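Talking culverts with Lucinda Whitlock

Caught Lucinda Whitlock between two site visits, boots still on, in the parking lot behind the Allthorpe town garage. She had 30 minutes. We used most of them on culverts.

Whitlock runs the stream crossing survey for the Ellum watershed group. Her crew spent the fall crawling through pipes under back roads, measuring the drop at the outlet end. If it's too high, brook trout can't get back upstream to spawn. Simple problem, slow fix.

"People think it's dams," she said. "Dams get the attention. But you've got a rusty pipe with a two-foot drop under every other road up here, and that's a dam if you're a fish that's five inches long."

The crew looked at 50 crossings. Worst of the lot, in her view: Chin Brook, where the road dips below the old orchard. The pipe there is undersized and pitched wrong, and the water comes out the far end like a hose. There's a deep pool under it. Fish stack up in the pool in October and go nowhere.

"I stood there and watched them jump at it. They hit the metal and fall back. It's hard to watch."

So what happens now? A bigger opening, with a natural bottom, wide enough that the stream doesn't know there's a road over it. That's the hope anyway. The town has to sign off, and the permit has to come through before the in-water work season. Milagros Tejada at the highway department has been pushing for it too, for her own reasons.

"Milagros is tired of fixing that shoulder," Whitlock said. "It washed out 2 times last summer. A bigger culvert saves her crew a lot of gravel."
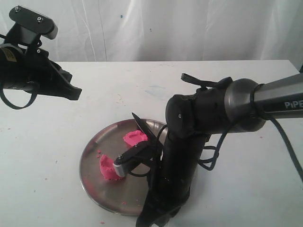
Cost is the sticking point. Whitlock wouldn't give a number until the bids are in. She did say the group has applied for state money and should hear in January.

Not everyone's on board. Demetrio Barrios, who hays the field just downstream, told the selectmen he's worried a wider opening will send high water straight onto his lower acres. I asked her about that.

"He's not wrong to ask. That pipe has been holding water back for years and he's used to it. We walked the field with him and we're going to put stakes in, so he can see were the line is before anybody digs."

Will he come around?

"Ask him." She laughed. "He did give us coffee."

She'd like to see 4 more crossings done after Chin Brook, all on the same stretch, which would open up the cold water near the headwaters. Temperature is what she kept coming back to. The lower brook gets warm by July and the trout need somewhere to go.

"You can't do much about a hot summer. You can let them leave."

Phone buzzing by then. Next site visit, a beaver problem on the Ellum side, somebodys driveway under water. She said anybody who wants to see the Chin Brook pipe can park at the orchard pull-off and walk down, but stay off the bank by the outlet, it's undercut and it will drop you in.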